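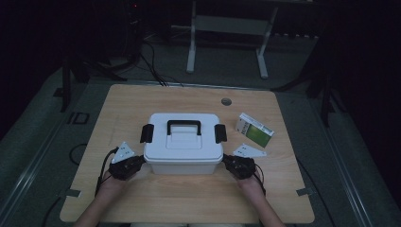 4. Fermeture, levage et rangement de la boîte

La présente section s'applique aux boîtes de rangement Jolside à couvercle, poignée centrale et deux fermoirs latéraux. Elle complète la section 3 (première ouverture et nettoyage) et doit être remise à toute personne appelée à manipuler les boîtes.

4.1 Préparation

1. Dégager un plan de travail stable et horizontal, de dimensions supérieures à celles de la boîte.
2. Placer la boîte vers le milieu du plan, un grand côté face à soi.
3. Répartir le contenu dans le bac, les objets les plus lourds au fond. Aucun objet ne doit dépasser du bord supérieur.
4. Vérifier la propreté du bord du bac et de la rainure du couvercle. Essuyer au besoin avec un chiffon doux.

Note – La charge maximale admise est de 5 kg, contenu et séparateurs compris.

4.2 Fermeture

1. Poser le couvercle à plat sur le bac. La jonction doit être régulière sur tout le pourtour.
2. Appuyer des deux mains sur les petits côtés du couvercle.
3. Rabattre les fermoirs gauche et droit simultanément, jusqu'à l'enclenchement.
4. Contrôler la fermeture en tirant légèrement le couvercle vers le haut.

Attention – Ne jamais forcer un fermoir qui résiste. Rouvrir la boîte, repositionner le couvercle et recommencer l'opération. Tenir les doigts à l'écart de la charnière des fermoirs.

4.3 Levage et transport

1. S'assurer que les deux fermoirs sont verrouillés.
2. Pour soulever une boîte chargée, placer une main sur chaque petit côté, sous le fermoir, et lever à la verticale.
3. Réserver la poignée du couvercle au transport sur de courtes distances. Au-delà de 200 m, utiliser le chariot Hjaltested ou un support équivalent.
4. Déposer la boîte sans la faire glisser – les plateaux en bois clair se rayent facilement.

Attention – Il est interdit de saisir la boîte par un seul fermoir, même vide.

4.4 Rangement

Les boîtes sont conservées dans un local sec, à l'abri du rayonnement solaire direct. L'empilement est limité à deux unités, la poignée de la boîte inférieure étant préalablement couchée. Les étagères Flundham de 49 cm de profondeur conviennent à cet usage ; pour tout autre modèle, consulter le tableau des dimensions en annexe B.

4.5 Pièces de rechange

Un fermoir fendu ou déformé doit être remplacé avant toute nouvelle utilisation. Les fermoirs sont fournis par paire, au prix de 2,850 € hors frais d'envoi, auprès du dépôt de Prurnport. Indiquer lors de la commande la référence gravée sous le bac. La poignée ne peut être remplacée séparément : commander le couvercle complet.

Section révisée le 26 mars. Elle annule et remplace la version précédente.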